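首页 | 项目 | 进展报告 | 资助方 | 联系

Erora 社区阅览室家具改善项目：中期进展报告
报送：Lehtinen 基金
报告期：四月至七月

一、总的情况

本报告说明 Erora 阅览室在第二个报告期内的工作。项目的目的没有改变：让阅览室的桌椅适合老人和孩子长时间使用，并且让附近居民学会自己做简单的维修。经费使用与计划大体一致，只有运输一项超出，原因写在第四节。

我们在上一次报告里说，五月可以把旧家具全部清理完。这个目标晚了一些才达到。仓库在 Tistilard 街，门比较窄，大件的书柜必须先拆开才能搬出去，拆的时间比我们预计的长。现在仓库已经腾出来，地面也重新刷过了。

二、椅子的选择
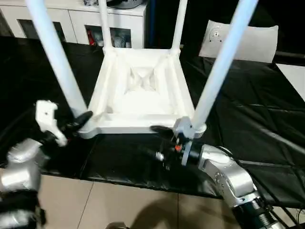
选择椅子的时候，我们最先考虑的是重量。阅览室每天晚上要把椅子收起来，给舞蹈班让出地方，做这件事的多数是年纪比较大的读者，所以原来的铁椅子不合适。我们比较了木椅、铁椅和塑料椅，最后决定以白色塑料椅为主。塑料椅轻，也容易擦洗，缺点是用久了以后椅腿和座面连接的地方可能松动。检查的方法很简单，把椅子倒过来放在桌上，四条腿朝上，先看四个角的接头，再看座面底下那个 X 形的加强筋有没有裂纹。这个方法已经写进给居民的维修说明里，字体用得比较大。

木椅没有全部放弃。靠窗的一排仍然保留木椅，有几位读者明确表示，他们坐硬一点的椅子腰比较舒服。我们认为这个要求是合理的。

供货方面，原来联系的厂家在六月通知我们要延期，我们因此改从 Drovell 订货。Drovell 的价格稍高，但是同意先交一部分，剩下的在秋天以前交齐。第一批一共12把，已经验收。

三、维修课

报告期内举办了2次维修课，都在晚上七点开始。第一次讲怎样判断一件家具值不值得修，第二次讲松动的桌腿怎样固定。第一次的内容准备得太多，最后半个小时讲得很快，后面的人听得不太明白。第二次我们把内容减少了一半，留出更多时间让大家自己动手，效果好得多。

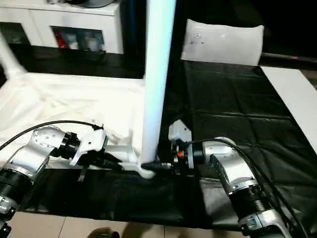
还有一个问题是工具。目前的工具是从三个地方借来的，规格不统一，有的螺丝刀和螺丝不配，容易把螺丝头拧坏。下一期我们打算用剩余的材料费买一套完整的工具，放在阅览室的柜子里，居民登记以后可以借回家用。登记表已经设计好，只有一页。

课后我们收集了意见。多数意见是关于时间的：有孩子的家庭希望把课安排在下午。也有人希望课上多讲桌子，少讲椅子，因为家里坏得最多的是桌子。

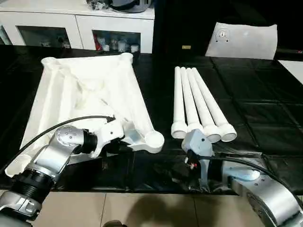

一位读者在意见表上写道，维修课应该有一份可以带回家的图，光靠记是记不住的，她回去以后把两个步骤的顺序弄反了，只好拆开重新来。另一份意见表也提到同样的事。我们接受这个建议，下一期开始，每次课都会发一张图纸，步骤按顺序编号，文字尽量少。

四、经费

运输费超出预算600元。超出的部分来自两个方面：一是书柜拆开以后体积变大，车要多跑一趟；二是改换供货方以后，运输的距离比原来长。我们请求从宣传费里调出同样的数额来补足。宣传费到现在用得很少，居民主要是从门口的布告栏知道消息的，印刷品的作用没有我们开始时想的那么大。

其他各项没有超支。详细的账目表和收据复印件另外寄送。

五、困难和不足

第一个困难是收纳。新椅子可以叠放，但是叠得太高，个子小的读者拿不下来。我们现在规定每叠不超过六把，这样占的地面就大了，舞蹈班对此有意见，正在商量。

第二个不足是我们的记录工作。阅览室的使用人数有几个星期没有登记，所以这一次没有办法给出完整的人数对比。对此我们表示歉意。从七月起，登记本放在入口的桌子上，由当天值班的人负责填写。

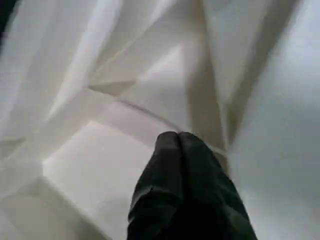
有居民提出，项目结束以后谁来管这些家具，报告里从来没有说清楚，如果没有人管，两年以后又会和以前一样。这个意见是对的。我们原来的计划只写到交付为止，对后面的事情考虑得不够。现在的想法是，把每年一次的全面检查写进阅览室的管理规定，检查的费用从场地租金里支出。规定的草稿将在下一期报告中附上，请基金方面提出意见。

六、下一期的安排

八月：接收 Drovell 的第二批椅子，购买工具。
九月：举办下午时间的维修课，试用新的图纸。
十月：完成儿童区矮桌的更换。矮桌的高度还没有最后决定，我们会先借几张不同高度的桌子，请孩子们试坐一段时间。

如果宣传费的调整不能批准，请尽早通知我们，我们需要把第二批椅子的运输改为自提。

Erora 阅览室项目组

相关内容
Erora 阅览室项目：第一期进展报告
Tistilard 街仓库清理情况说明
居民维修说明（大字版）
Lehtinen 基金小额资助申请须知
阅览室晚间开放时间调整通知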